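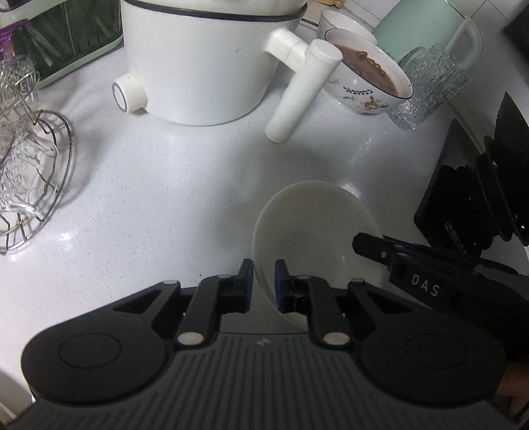

The Zanetbridge Community Workshop has supported member projects in furniture, bicycle repair and small electronics for many years. Its robotics bench is a more recent addition. Established in January with one secondhand 3D printer and a shelf of donated motors, the bench now hosts a project that has drawn members from every other part of the building: a pair of hand-held grippers with which a person can record household tasks, so that a robot arm can later be trained to repeat them.

The project is led by Wanda Dvorak, a retired machine designer, and Pilar Ibarra, who teaches electronics at the workshop two evenings a week. Their aim is modest by the standards of the field. They wish to produce a set of recordings good enough to train one small arm, built on the premises, to clear and sort dishes on a kitchen counter. The arm is known in the workshop as Yáñez, after the street on which its first motor was found.

"A kitchen is where most people would want the help," Ms. Dvorak said. "It is also where most of our parts fail first."

Working from the hand

The usual way to teach a robot arm is to drive it directly, by means of a second arm or a set of controls, while its movements are recorded. The method is sound, but it requires the robot to be present, powered and in good repair. For much of the spring the workshop's arm was none of these. The shoulder joint cracked in testing, and the replacement gear took several weeks to print to a usable standard.

Hand-held grippers allowed the work to continue. The operator holds one in each hand and carries out the task at an ordinary counter, picking up bowls, cups and lids between two parallel fingers in place of the operator's own. A camera carried on the gripper records the view over the fingertips, and software later recovers the path that the tool traveled. Because the arm will be fitted with fingers of the same shape, what the camera sees in a person's hand should closely match what it will see on the robot.

The fingers meet the object at a pair of soft pads, and it is on these that the team has spent the greatest share of its time. The first set, cut from a sheet of rubber matting, held a dry mug securely and let go of a damp one. A second set was cast in a firmer compound and tore at the mounting holes. The current pads are dark blue, a color chosen so that they stand out from the black fingers in the recordings.

Bowls remain the most instructive objects. A shallow bowl may be taken by the rim with one finger inside and the other outside, and the operator must then decide how far to tip it before lifting. Glazed ceramic turns easily in the grip. Clear glass presents a different difficulty, in that patterned tumblers scatter the light and the software has trouble finding their edges. Ms. Ibarra has nevertheless insisted on keeping glassware in the exercises.

"If we take away everything the camera dislikes, we will have taught the arm to work in a showroom," she said.

The cost of a session

Parts for the bench have come to 2,679 dollars to date, a sum that includes the arm, the printer repairs and a controller board from Wesano that was damaged by a reversed connector and had to be bought again. Labor is unpaid. Members who wish to record are asked to complete a short period of training, chiefly in moving at a steady pace and in keeping the fingertips within the camera's view.

The sessions are tiring. The grippers weigh more than they appear to, and the weight sits forward of the wrist. After complaints from several members the team limited each sitting to 54 minutes, with a rest at the halfway point. Ms. Dvorak has drawn a revised handle that moves the load back toward the forearm, and a first print is being sanded at the time of writing.

Recordings are reviewed on the following visit. Those in which an object slips are kept and labeled — a practice that was debated at some length. Ms. Ibarra's view, which prevailed, is that an arm trained only on clean lifts will have no useful response when a cup begins to slide. The labels are entered by hand in a program called Zakex, written by a former member and maintained with some difficulty by the present ones.

Next steps

Yáñez has now been reassembled with its new shoulder, and has completed its range-of-motion checks without load. Trials with plastic dishes will come first, and ceramic will be allowed only after the wrist stop has been tested at full speed. The team has not set a date for a public showing.

Members interested in recording may add their names to the sheet beside the robotics bench. Long sleeves should be rolled above the elbow, and rings removed before the grippers are handled. Donations of mismatched bowls and cups are welcome, provided that they are free of chips. The workshop has enough plates.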